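Arside shops get their doorsteps back, one inch at a time

Mar 19, 2025

12 comments | Share

The town of Arside has settled the matter of its doorsteps, three years after someone at the county measured one. Shops on Poris Street may keep the stone steps they have had since the street was laid, as long as they put out a ramp when a customer needs it and take it in again when the customer has gone.

The rule covers 30 storefronts between the old feed store and the bridge. Most have a single step. The bakery has two, the second so shallow that it has probably tripped more people than all the others combined, and the shoe repair shop has one that slopes backward into the building, along with whatever rain is going.

Under the county's first plan, every step was to be cut down and the sidewalk raised to meet the doors. The plan was tidy on paper. On the street it would have sent the water from Poris Hill straight into the pharmacy, a point the pharmacy raised in writing on four occasions and in person once, holding a mop.

A second plan called for permanent concrete ramps. These would have taken up so much of the sidewalk that anyone using one would have had to roll off the end of it into the parking lane. The drawings were on display at the library for a month and drew more visitors than the spring quilt show, though fewer compliments.

The portable ramps now on offer come from Dasemlow, a metal shop out on the Boonyarit road better known for cattle gates. Each is a folding aluminum plate with raised sides and a strip of grip tape, and each costs $327. The town will pay $200 of that. Shops pay the rest, and may spread it over the year if they ask nicely on the correct form.

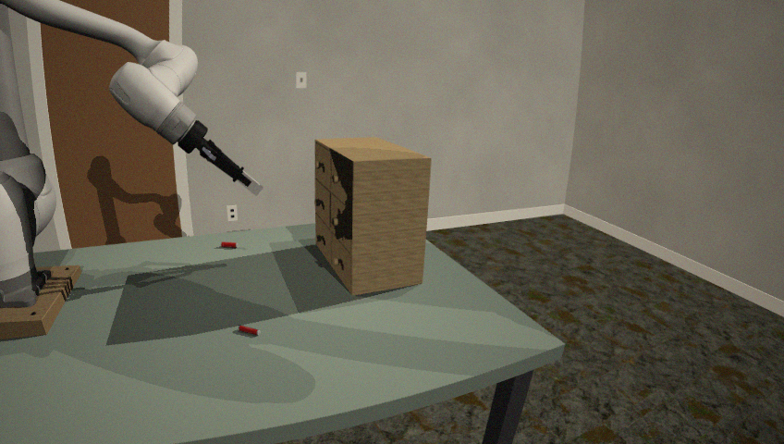 When do shops have to have a ramp ready?

Every storefront on the list needs one by the end of June, along with a bell or a phone number posted where a person at the foot of the step can reach it or read it.

The bell has caused more argument than the ramp. The town wants it low enough to press from a wheelchair. Shopkeepers have pointed out that this is also low enough to press from a stroller, and that the elementary school lets out at the top of the street. The barber shop put its bell in early, as a gesture of good faith, and has since moved it indoors, where it bothers the barber less and helps fewer people get in.

There is also the question of where a ramp lives when it isn't in use. The fire code says it can't lean in a doorway. The sidewalk code says it can't lean outside. The gift shop has proposed hanging its ramp on the wall with a price tag on it, and the town has replied that this would be allowed if the ramp were not sold.

Wheelchair users who spoke at last week's meeting were polite about the ramps and less polite about the three years. One noted that she had been buying her bread through the bakery window for the whole of that time and had come to know the weather very well. Another asked whether the town hall, which has a handsome flight of granite steps, was on the list. It is not. The side entrance is level, and will be unlocked on request by anyone who can get to the front desk.

The town says it is looking into that.

Shops have 30 days to order at the reduced price. Forms are at the town hall, front desk.

12 comments | 41 shares

Related
Poris Hill drain to be cleared again
Feed store building gets a new roof and an old argument
Spring quilt show: results in full
Boonyarit road closed overnight for line painting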